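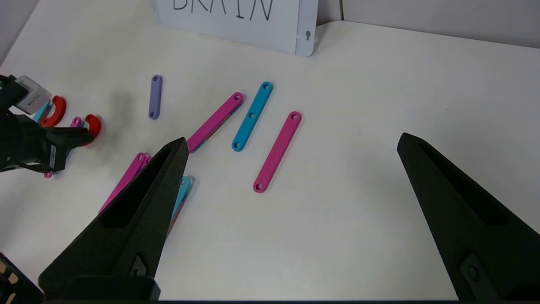
Plastic link pieces on a white tabletop, with a sign board at the back.

FOR IMMEDIATE RELEASE
Tuesday, August 15, 2023

Nogueira Press to Reissue Five Crime Novels by Judite Louro
First two titles go on sale in April, with the remaining three to follow

Nogueira Press will bring back into print five detective novels by Judite Louro, a crime writer whose books have been unavailable in English since their first small printings. The series will open next April with The Lamp at Grivari and A Berth on the Skisero. The other three titles will come out one at a time after that, in the order in which they first appeared.

All five books feature Inspector Zitport, a retired harbor policeman who is called in on private cases along the coast. Most of the stories are fair-play puzzles. The clues are given to the reader before the solution, and two of the novels include a page near the end on which the author invites the reader to stop and name the killer.

The Lamp at Grivari is the first of the Zitport novels. A lighthouse inspector is found dead in a locked lamp room, and the only key is in the pocket of a man who was at dinner with Zitport all evening. A Berth on the Skisero takes place on a night ferry held outside port by fog. A passenger disappears between the last bell and breakfast, and another passenger is using his name. Readers who like timetables and cabin plans will find both here. The deck plan from the first edition has been redrawn for the new one, and a mistake in the cabin numbers that made one alibi impossible to check has been fixed.

Louro worked as a bookkeeper for a shipping agent before she began to write, and she kept her day job through the first three books. The early novels sold mainly through railway and ferry kiosks. Few copies survived in good condition, and collectors have had trouble putting together a full set.

The text of each novel has been checked line by line against the first edition. Spelling and punctuation have been left as they were except where there was a clear printing error. Chapter titles dropped from a later paperback of The Lamp at Grivari have been put back. The paperback also cut a short scene in the harbormaster's office that contains a clue, and the scene has been restored in full.

Each volume will have a new introduction on the background of the story and its place in the series. The introductions do not give away the endings. Notes that discuss the solutions are printed at the back of each book, after a blank page and a warning.

"These are careful, well-made mysteries, and readers have been asking for them for a long time," the publisher said. "We wanted the books to be easy to find and easy to read. The price had to be reasonable too - people who collect a series want all of it."

The novels will be sold separately in paperback and as e-books. A hardcover set of all five in a slipcase will be offered once the last title is out. The set is limited to 692 numbered copies and will be sold only through the publisher. Orders for the set will open at a later date, and buyers of the single volumes will not be given priority.

Advance reading copies of the first two titles will be available to reviewers, bloggers and booksellers this winter. Requests should name the publication or store and state whether a printed or electronic copy is preferred. Printed copies are limited and will be mailed in the order requests are received.

About Nogueira Press
Nogueira Press is an independent publisher of classic crime and mystery fiction, with a focus on out-of-print and translated work.

Contact
Press Office, Nogueira Press
Review copies, cover art and interview requests are handled by the press office.

###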